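Okay, so a long thread about the second Trindora record, which I've been promising since October. Get a drink, I ramble.

The first one was all synths, made on headphones after midnight. For this one I wanted air in it, so I rented the upstairs room at Drummond and hauled my grandmother's pump organ up there (never again, my back says hello).

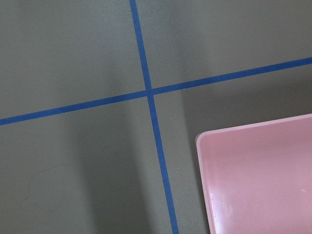
A reply already asks whether the organ is in tune with anything else on the record. Kind of! It sits a little flat, so I tuned the guitars down to meet it and left the bass alone on two songs. It rubs in a way I've come to love.

The song order took me longer than the songs did. I had 67 sketches on my drive and most of them were just me humming over a drum loop from Nadex, bless that clunky old program. 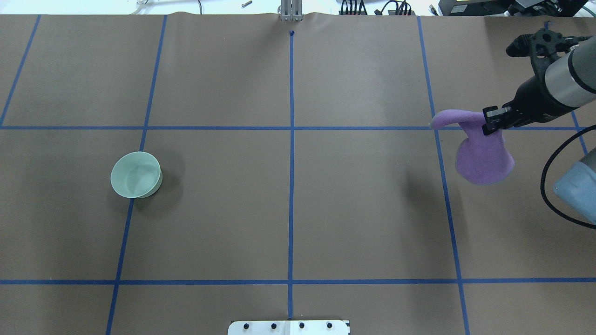
Track four, "Gakis," is the one I keep coming back to. It began as a waltz, and then I dropped a beat from every other bar and the whole thing started to limp along so sweetly. I've always thought of songs as floor plans, and this one looks in my head like brown paper marked off with blue tape, big open boxes and one lone bowl in a box left of the middle – that bowl is the vocal. Everything else stays out of its way until the last chorus.

I sang it 20 times and kept the second take, the one with the chair creak in it. You'll hear it right before the bridge.
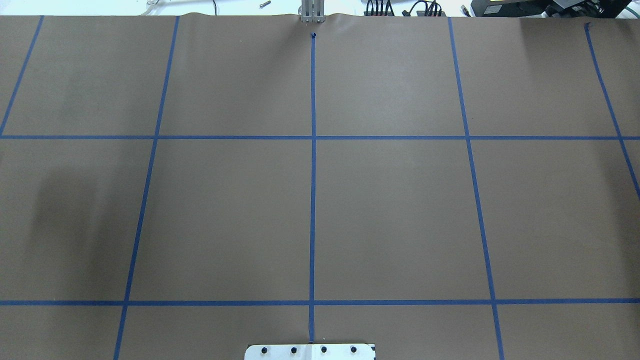

Please say there'll be a tape version this time, my car only plays cassettes. Yes, there will! I'm making 100 of them, and I'm folding every insert myself at the kitchen table, so be patient with me if yours comes a bit crooked.

The first single goes up Tuesday morning. It's the fast one, with the handclaps. Thank you for still being here, you lovely people – more when the masters come back.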